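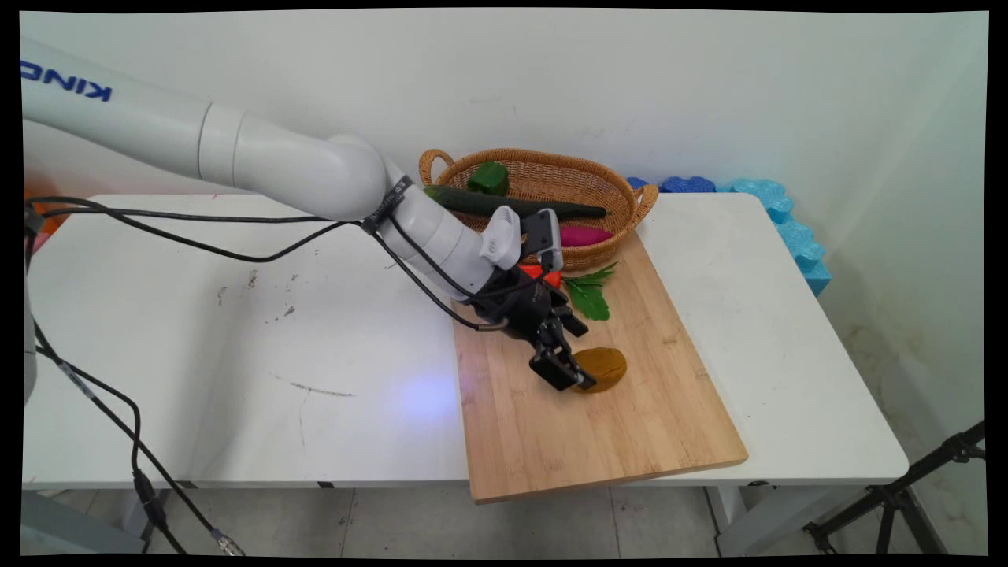

Lies Baert, asked later what the Stistness open day had been for, replied that people should see a robot being slow before they make up their minds about it, and that a short film never gives them the chance. The remark turns up in most accounts of the event and was printed on the sign-up sheet the year after.

Stistness Open Day

The Stistness Open Day is a public demonstration of robot arms doing kitchen and table tasks, held in January at the Stistness workshop in Vemthorpe. First held on 14 January 2024. Run by the workshop with help from Nokeck, a small maker of control software. Free entry, no booking the first year, which caused a line down the stairs. Bayram is the name of the task set used on the day, not a person, though early visitors often assumed otherwise.

Background

Stistness began as a shared repair shop. Moved into robot work gradually, first fixing grippers for other people, then writing test tasks of its own. By the winter before the open day it had one table set aside for food handling and a list of jobs nobody outside had watched. Neighbors had been asking. The local paper had asked twice.

The open day was planned in a hurry. First notice went up six days before. The notice gave the wrong door, and a corrected one was taped over it, then the corrected one fell off.

The food table

Best known part of the day. A white arm works over a bamboo cutting board on a white table, with a black two-finger gripper going down to a lump shaped like a potato. A woven basket stands at the far end of the board with a green bell pepper and a long cucumber in it, and there are leafy herbs lying on the bamboo. Foam in two blues runs along the back of the table.

Visitors stood behind a taped line and watched one task at a time. The operator read the task out loud, started it, then kept quiet until it was over. This was a house rule — talking over a run was thought to make people look at the speaker. Questions came between runs. There were a lot of them and the afternoon ran late.

Lumpy shapes are used a great deal in this sort of work. A box has flat sides and the fingers can close on it from a known direction. A lump has no good side. The software has to pick two places to press, and a poor pick makes the thing roll. Long shapes bring a different problem: gripped too near one end they swing, and the far end hits whatever is next to it. Leaves are harder again. They fold, they stick to the board, and seen from overhead they have hardly any height.

The Bayram tasks

Bayram is a written list of short jobs with produce and plain household containers. Each job gets one line of text and a start layout. Examples from the version used on the day:

Pick up the round item and put it in the basket.
Take the long item out of the basket, lay it on the board.
Move the herbs to the left side of the board.
Clear the board.

"Clear the board" is the one people remember. It doesn't name any object and doesn't say when to stop, so the software has to decide whether there is anything left. Stistness scored it seperately from the others.

Scoring is plain. A run counts if the item ends where the line says and nothing has gone on the floor. Picking up the wrong item and then correcting it counts too, which some visitors thought was generous. Regrasps are written down but not punished. Time limit per run, set by the operator. No second tries inside a run.

Results

The workshop logged 57 runs in front of the public and put the sheet on the wall by the exit, failures included. It was later copied to the Nokeck site with the handwriting typed up. The sheet has no average on it. Baert had argued against one, her reasoning being that an average over easy and hard jobs tells a visitor nothing much.

The herb job did worst. The basket jobs went better, apart from a stretch after lunch when the lighting changed and the operator stopped to redo the camera setup. That pause took up most of an hour and is marked on the sheet only as "lights".

Attendance

577 people signed the book. Real number probably higher, children mostly weren't signed in. The stairs were the limit, not the room, and a one-way route was brought in part way through the morning.

Reception

Mixed, mostly warm. The paper ran a half page with the headline "Slow Hands in Vemthorpe". A few visitors complained of the waiting, some having expected a finished kitchen machine and a sandwich at the end of it. Others liked exactly the waiting. Teachers asked for a school version, and a shorter one with three of the Bayram jobs was written for classes.

One criticism came up more than once: that the open day showed a single table under conditions the workshop had chosen. Stistness accepted this in its own write-up. For the next event visitors were allowed to choose the start layout, within limits — no glass, nothing hot, nothing bigger than the board.

Costs

The day cost 1,860 in all by the workshop's own account, mostly printing, floor tape, insurance and food. Staff time not included. Nokeck paid for the insurance.

Later events

The open day has been kept in January. Sign-up was added, with timed entry, and the door is now given correctly on the notice. The task sheet is handed out at the taped line so that people can keep score themselves, and their scores are collected at the exit and compared with the operator's. Disagreements are mostly over the herbs: whether a leaf hanging over the edge of the board is still on it. The Bayram text was changed to say that a hanging leaf counts as on, then changed back agian.

See also

Nokeck
Vemthorpe workshops
Regrasping
Open days in engineering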